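About Klinhom

Klinhom is a school of household and pantry practice. We teach adults and older teenagers how to store dry food, set up a working kitchen table, and keep both in good order through the year. Our courses are taught in small groups, at tables, with the jars, lids, trays and cloths that people use in their own homes.

The school was founded by Kamol Wattanapong, who remains its director. Before opening Klinhom he managed dry storage for a hotel kitchen and later for a cooking school, and he found that students who could prepare a difficult sauce often had little idea how long their lentils had been in the cupboard. The first course was a single evening class on beans and grains. The school now offers 13 courses, ranging from a one-evening introduction to a nine-week certificate in pantry management.

Our Mission

Klinhom exists to teach the ordinary skills of keeping food and the surfaces on which it is handled. We hold that these skills can be learned by anyone, at any age, and that they deserve the same patient instruction as cooking itself. Students leave our courses able to choose a suitable container, fill and close it properly, label it, place it where it will be found, and know when its contents should be used.

We do not sell food, and we do not require students to purchase particular containers. Students are welcome to bring jars from home to any class after the first.

What We Teach

The Jar Course is the foundation of our program and is required for the certificate. It begins with the glass jar and its lid. Students learn to inspect a rim for chips, to wash and dry a jar completely before filling it, and to set a lid down flat with one hand while steadying the jar with the other. They then work through a series of dry goods, beginning with chickpeas and other large legumes and continuing with rice, seeds, sugar and flour. Large legumes pour easily and forgive mistakes. Fine goods do not, and they are introduced only when a student has become comfortable with the funnel and the scoop.

The Lid Workshop is a single session on closures. Wooden lids receive particular attention, as many families own them and few have been told how to look after them. The workshop covers washing by hand, drying on edge with air on both faces, light oiling where the maker recommends it, and the replacement of worn seals. Students also learn to judge whether a lid that has warped can still be used on a jar of dry goods or should be retired to some other purpose.

The Table Course deals with the surface itself. Pale wood tables show stains and rings readily, and our instructors teach a simple routine: clear, brush, wipe with the grain, dry. Students practice the routine at the beginning and end of each session until it requires no thought. A second part of the course addresses the arrangement of work on the table, including where to place the tray, how much open surface to leave in front of it, and in what order jars should be taken up and returned.

The Tray and Row method, which we developed for our own classes, is taught in all courses. Jars in use are kept together inside a rimmed tray on the far half of the table, in a single row, with the contents visible from the front. The near half is kept for the hands.

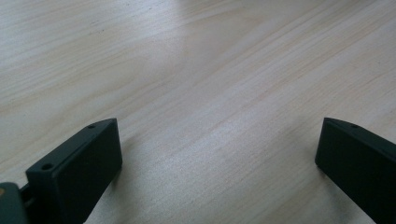
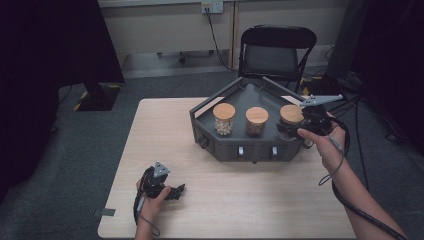
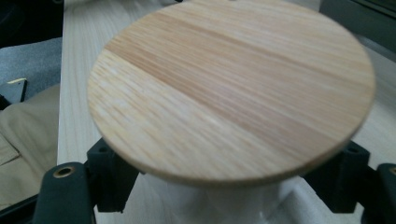 Glass jars with round wooden lids, in a row on the tray in the second picture; pale wood grain in all three.
Reading time: 6 minutes

Our Teaching Rooms

Klinhom occupies the ground floor of the Skuveck building, a former printing house. There are two teaching rooms and a storage room. The larger teaching room is used for the Jar Course and the Table Course, and the smaller for workshops and individual instruction. Both have step-free access from the street.

The school's tables were chosen for their light tops. Spilled seeds and grains of dark rice can be seen on them at once, and students quickly learn to notice what they have dropped. White rice is another matter, and classes that work with it are given a dark cloth to place beneath the jar. Folding chairs are provided for those who prefer to sit while they work, and instructors are glad to adapt any exercise for a seated student.

The storage room holds the school's own pantry. It is arranged by the same method we teach, and students in the certificate program take turns maintaining it. Each shelf has a card listing its contents and the month in which they were put up. Goods approaching the end of their time are moved to the front and used in class.

How a Class Is Conducted

No class at Klinhom exceeds nine students. Each session begins with the clearing and wiping of the table, after which the instructor demonstrates the work of the day once at normal speed and once slowly. Students then practice in pairs. The instructor moves from table to table and corrects the position of hands where necessary.

We ask students to work quietly during practice. Much can be learned from the sound a jar makes when it is set down – a sharp knock usually means that it was released too early – and a room full of conversation makes this difficult to hear.

Every session closes with a return to order. Lids go back on their own jars, jars go back into the row, and the table is brushed and wiped once more. Instructors do not perform this work on behalf of students.

Students receive a printed workbook at their first class. It contains a storage guide for common dry goods, space for notes, and a record sheet for the student's own pantry. Completed record sheets are reviewed individually in the final session of the certificate program.

The Certificate in Pantry Management

The certificate is intended for students who wish to work in household management, residential care, small hospitality or community kitchens, and for those who simply wish to study the subject in depth. It includes the Jar Course, the Lid Workshop, the Table Course and a supervised project.

For the project, each student takes responsibility for a real cupboard. It may be in the student's home, in a workplace, or in the home of a relative who has given permission. The student records the contents, removes what can no longer be used, selects containers, and sets up an arrangement that the regular users of the cupboard are able to maintain. A visit by an instructor several weeks later forms part of the assessment. Projects are assessed chiefly on whether the arrangement has held up in daily use.

The certificate requires attendance at no fewer than 80 percent of sessions. Missed sessions may be made up with another group when space permits.

Instructors and Staff

All instructors have completed the Klinhom certificate and have assisted in the classroom for at least one full term before teaching a group of their own. Several came to us as students in the evening course. The director continues to teach the opening session of every Jar Course and reads each certificate project personally.

Partners

Klinhom works with a small number of local firms. Zutier supplies replacement seals and unfinished lids for workshop use. Fonico prints our workbooks and shelf cards. The school accepts no payment for recommending products, and instructors are asked to refer to containers by type and size and to leave the choice of maker to the student.

The Lending Shelf

Since its second year the school has maintained a lending shelf of jars, lids and trays for students who wish to try a container before acquiring it. The collection has grown to 500 pieces, many of them donated by former students. Items may be borrowed for the length of a course and are to be returned clean and dry, with lids off. Donations of sound glass jars are welcome at the front desk during opening hours. We are unable to accept jars with chipped rims or lids with a persistent odor.

Enrollment

New groups begin each term. The next Jar Course opens on Friday, November 2, 2018, with an evening session, and places are assigned in the order in which applications are received. Applicants for the certificate are asked to attend an introductory evening before enrolling. No previous experience is required for any other course.

Reduced fees are available for students under 18, for retired persons, and for employees of residential care homes. Requests should be made in writing at the time of application and are treated in confidence.

Visitors who wish to observe a class may arrange to do so through the front desk. Observers are asked to arrive before the table is cleared and to remain until it has been cleared again.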